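Feb 17, 2023
Studio notebook, Maluleke room. Vurnside album, mixing

Started at nine with the song they still call "Harbor Lights (slow)". Left yesterday with the feeling that the vocal was too loud, and with fresh ears it is too loud. Pulled it down one and a half dB in the verses only. In the chorus it can stay, the guitars are thick there and she needs to come over them.

The bigger problem of this song is the low middle. The two acoustic guitars and the piano left hand are all living around the same place and together they make a kind of wool. I tried first to cut all three a little at 300 Hz, with a wide curve. It became clean but also small, like the band moved to the next room. Put everything back and cut only the second guitar, deeper and narrower, and moved it further to the right side. Much better. The piano keeps its body and the first guitar sounds again like wood. I write it here so I don't start every song with the wide cut, I have done it now on three songs and removed it on three songs.

Bass: DI only in verse one, amp comes in with the drums. Check phase between the two before printing. I flipped the amp track and the low notes came forward, so it stays flipped. The same will be true for all the songs tracked in December if the microphone was not moved, but check each one and don't assume.

Yu-ting came at ten thirty and listened without me saying anything about the changes. She noticed the vocal at once and not the guitars. Then she asked for the breath before the last chorus to come back. I had cut it when I cleaned the track. It is back now, at lower volume. She is right, the chorus starts from nowhere without it.

"Paper Season"

Here we have the question of takes. Sizwe wrote on the sheet that there are 31 vocal takes over the two sessions, and the comp which came with the files uses pieces from nine of them. I can hear it. The tone changes in the middle of the second verse, she is closer to the microphone on "everything you folded" and then far again on the next line. I tried to match with EQ and it is never convincing. The closeness is also in the consonants and in the room, and EQ can't do much about that.

Listened through takes from the second session in order, with the sheet in hand. Take 15 is nearly complete and has a good mood. Two lines are flat in pitch, one word is swallowed. Made a new comp with this take as the base and only three repairs. Sent the rough to Sizwe with the old comp beside it, same level, no names on the files so he will not choose with his eyes. Waiting for answer.

Note on leveling for comparison: I matched by ear first and then by meter, and my ear preferred the one which was half a dB louder. As always. Match by meter first.

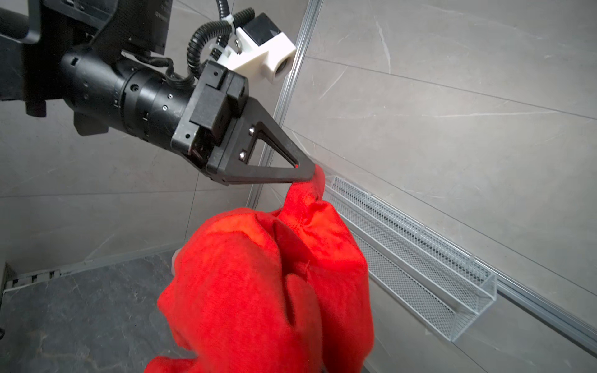 Gripper with the triangular finger, two silver hex screws on the inner plate.

Lunch, then tape echo.

The Zavley echo was used on the snare in "Paper Season" and on the backing vocals in two others. Today it had a slow wobble which was not there last week. On the backing vocals it is pretty, on the snare it sounds like a mistake. I cleaned the heads and the pinch roller with alcohol, let it dry, and ran it empty for one side of a record. The wobble became less but is not gone. The tape loop has one splice which looks a bit lifted on one corner. Made a new loop from the fresh reel, same length as the old one, splice cut at an angle and pressed well. With the new loop the echo is steady and also brighter, too bright in fact, the old loop had lost its top in a nice way.

So now there are two characters to choose from. Decision for today:
– backing vocals: old loop, printed to its own track, wobble is welcome
– snare: new loop, with a low-pass after it at 4 k
– keep the old loop in the small metal tin, labeled, do not throw away

If somebody needs the echo on Monday, please leave the input level where the pencil mark is. When it is higher the first repeat distorts before the meter shows it. The repair man wanted to change this and I asked him to leave it alone, Sizwe likes it too, but it must be used on purpose.

Reference listening

Yu-ting brought the first Vurnside record, the one made on four tracks in the rehearsal room. We played it between our mixes. It is rough and the cymbals hurt, but there is something that we don't have yet: the two voices are very near each other in level. In our mixes I treat the second voice as backing, pushed to the sides with reverb. On the old record it is a duet, both in the center, and you don't always know who has the melody. I asked her if this was a choice or only because of four tracks. She said first it was the four tracks, and later people came to the concerts and sang the wrong one of the two lines, and then they kept it.

After this I opened "Harbor Lights (slow)" again and brought the second voice to the center, dry, one dB under the first. It was too crowded in the verse with both centered. Tried the second voice a little to the left, still dry. This works. The reverb comes only in the last chorus. I am not fully sure about the bridge, where they sing the same note for a long time and it makes a beating between the two voices. Yu-ting likes it. I find it a little uncomfortable. Leave it over the weekend.

The label question

Vudow asked again for the single version to be shorter. The song runs 218 seconds now with the long ending. They didn't give a target, only "shorter". I made one edit where the second instrumental part goes half as long, and another edit where the ending fades under the last line. The first one has a bump in the reverb tail at the cut, I covered it with a reversed cymbal, hm, it is a cheap trick and one hears it as a trick. Better way: do the edit before the reverb, so the tail is made new. For this I must rebuild the bus, maybe one hour of work. Do it Monday morning before Yu-ting arrives.

The fade I don't like at all. The ending is where the song says what it wants. I will send both anyway and write my opinion in the mail in one sentence, no more.

They also confirmed the vinyl, 300 copies. For the sequence this means side B is now too long for a good level, with the two slow songs together at the end. If "Paper Season" goes to side A the balance is fine, but then it comes directly after a song in the same key and the same tempo. Yu-ting has written three possible orders on the whiteboard, please don't wipe. My favorite is the middle one, with the short piano piece between as a door.

Also for vinyl: bass under control in the sides of the stereo picture, watch the "s" in the loud vocals. I put a de-esser on the second voice, set so light that I forgot it was on, good sign. The first voice needs it by hand, word by word. Did the first two songs. My eyes were tired by the end and I think I made "promises" too soft, she sounds like she has a cold. Check.

Late afternoon

Answer from Sizwe: he prefers file B for "Paper Season", and B is the new comp. He wants one line back from the old one, the last line of the first verse, where she nearly laughs. I had forgotten this line. Put it in, it fits without any EQ, it is from the same day as take 15. He will come on Tuesday with the drummer for the shaker overdub and says the floor tom in the intro is tuned a bit sad. I listened and agree but I would keep it sad.

Played everything once through on the small speakers at low level and wrote down only what disturbed me:
– Harbor Lights: first snare hit is a surprise, lower it
– Paper Season: good. Shaker will help the second verse
– piano piece: pedal noise at the start is nice, pedal noise at the end is not
– the single: tambourine is louder than I thought, on headphones it sits on the left ear like an insect

Backups made on both drives, session names changed to today's version. Old loop is in its tin on the shelf over the patch bay. The chair with the noise is in the corridor, please don't bring it back into the vocal room before it is oiled.

Open for Monday: rebuild reverb bus for the single, bridge of Harbor Lights, "promises".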